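Capítulo 6
Puesta a punto y mantenimiento de la pinza manual de dos dedos

Los capítulos anteriores trataron la cinemática del efector y la elección del material de contacto. En este se aborda el cuidado del conjunto en servicio: ajuste del paralelismo, revisión de los pivotes y sustitución de las almohadillas. El procedimiento se aplica a pinzas manuales con cámara solidaria al cuerpo, empleadas con recipientes y otros objetos domésticos.
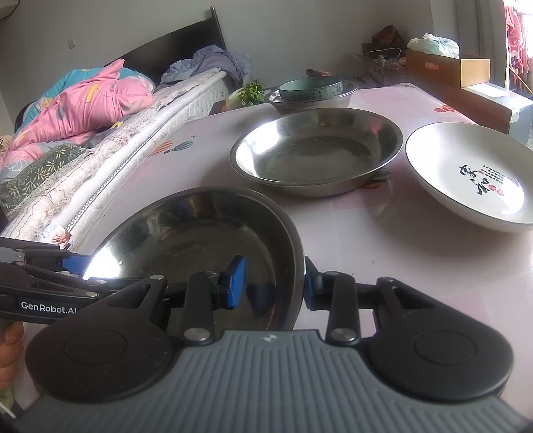
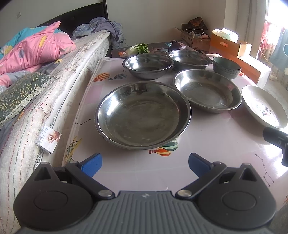

Lotton Khattak

6.1 Alcance

La pinza se compone de un cuerpo central, dos carcasas laterales, dos brazos articulados y dos almohadillas. Las averías de origen mecánico se concentran en los brazos y en las almohadillas; el cuerpo central no se desmonta fuera del taller. Las operaciones de los apartados 6.2 a 6.4 se realizan con el equipo apagado y sobre una superficie estable.

6.2 Revisión de los pivotes

Cada brazo gira sobre un tornillo situado junto al cuerpo. Se sujeta la carcasa con una mano y se intenta desplazar el brazo en dirección axial. Si se percibe holgura, se aprieta el tornillo en pasos cortos y se comprueba el giro después de cada paso. Un apriete excesivo aumenta el rozamiento y provoca un cierre asimétrico, defecto que suele atribuirse por error al mecanismo de transmisión.

Los pasadores del extremo del brazo se limpian con un paño sin pelusa. No se aplica grasa: el exceso migra hacia la almohadilla y reduce su adherencia.

6.3 Almohadillas

El borde de un recipiente metálico concentra la carga en una franja estrecha de la almohadilla. El desgaste resultante es una ranura transversal, distinta del pulido uniforme que dejan los objetos de pared gruesa. La inspección se efectúa cada 400 ciclos de cierre. La almohadilla se sustituye cuando la ranura conserva su forma tras retirar la carga, y siempre por parejas.

Para el montaje se desengrasa el soporte, se asienta la pieza nueva desde la base hacia la punta y se mantiene la presión durante 70 segundos.

6.4 Paralelismo y apertura

Con la pinza cerrada sobre una galga de 2 mm, ambas almohadillas deben apoyar en toda su longitud. Si solo apoyan las puntas, se corrige primero el brazo con mayor holgura y se repite la medida. La apertura máxima se comprueba al final, ya que depende del ajuste anterior.

6.5 Campo visual de la cámara

Una vez montado el conjunto, se verifica que las dos almohadillas aparezcan en la imagen con la pinza abierta. Las superficies de acero pulido y los manteles brillantes producen reflejos intensos cuando hay una ventana próxima. Conviene fijar la exposición con los recipientes ya colocados y anotar el valor en la hoja de servicio, junto con el número de ciclos acumulados.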